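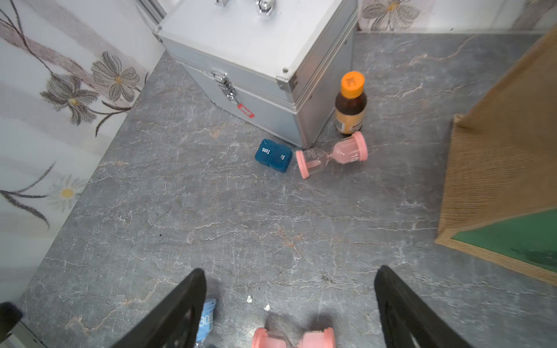

Silver case with a latch and a red-and-white label, next to a pink-capped sand timer.

Agata Serra was a school nurse for most of her working life, and she still answers the door as if you might be about to faint on her. I had barely taken my coat off before there was tea, a plate of almond cookies and a long, kind look at the scrape on my knuckle. "Bicycle?" she asked. Garden gate, I said, and she nodded as though that had been her second guess.

I had come to talk about what families keep at home for small accidents, a subject on which she has given talks in Pemari every September for years. She began by asking what I had in my own bathroom cabinet, and I'm sorry to say that I could remember a roll of tape and something for coughs.

"Everybody has the tape," she said. "And then the scissors are in the kitchen, and the bandages are in the car, and the car is at work. I used to ask the parents to go home and find one clean bandage while the kettle boiled. You'd be surprised who came back and told me they couldn't." 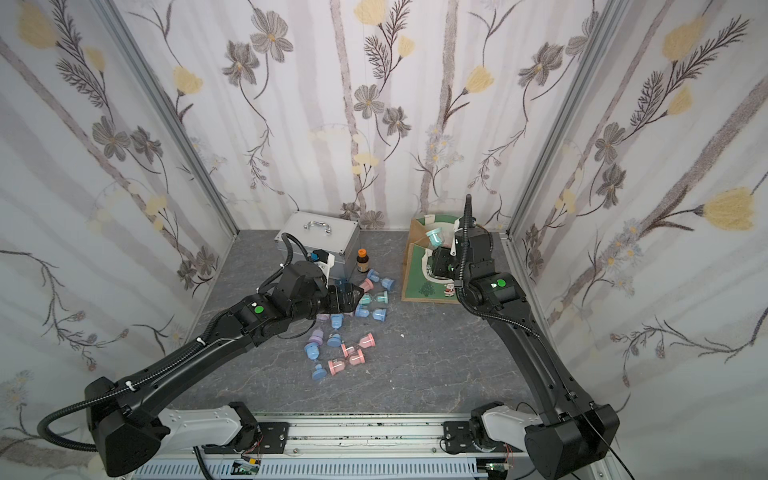 What goes in, and what comes out

Her own kit is smaller than I expected. She keeps gauze, bandages in a few widths, tweezers, gloves, blunt scissors and a card with phone numbers written in large print. Medicines live somewhere else, up high and locked, and she is quite stern on that point. The card is her favorite part – she rewrites it each fall, at the kitchen table, with the radio on.

"People love to buy things for a kit," she told me. "They don't love to throw things out. My neighbor Aldo Gatti had eye drops older than his grandson, and he was proud of them! I took them back to the drugstore myself."

I asked how often she goes through everything. Every 90 days, she said, and then laughed and admitted that last winter it had slipped a good deal longer than that, what with her sister's move and the snow.

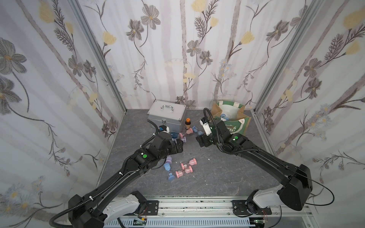 Pemari Neighbors' Club – Home and Family Pages

We talked for a while about children, whom she clearly misses. Her advice is to let them open the kit and handle what's inside on an ordinary afternoon, long before anyone is crying. At school she had the younger ones bandage each other's elbows, and she remembers one boy, Bogdan Rutkowska, who wrapped his friend so thoroughly that the poor child couldn't bend his arm to eat lunch.

"He's a paramedic over in Ristonitz now," she said. "He sent me a card when he qualified. I've got it somewhere, I'll find it before you go."

She stood up to look for it, and went on talking from the hallway about burns and cool running water and how butter belongs on toast. 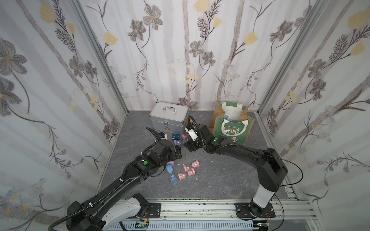 She also wanted me to mention the flashlight, which she had forgotten to bring up earlier. It should hang on a hook by the door, with fresh batteries, and it should never be borrowed for the shed. Her late husband borrowed it for the shed for more than 5 years, she said, and she never did win that one.

By then it was getting dark and the cookies were gone. The card from Ristonitz had turned up inside a cookbook, and she read it to me twice. Then she put a clean bandage on my knuckle, whether I wanted it or not, and sent me home with two spares in my coat pocket.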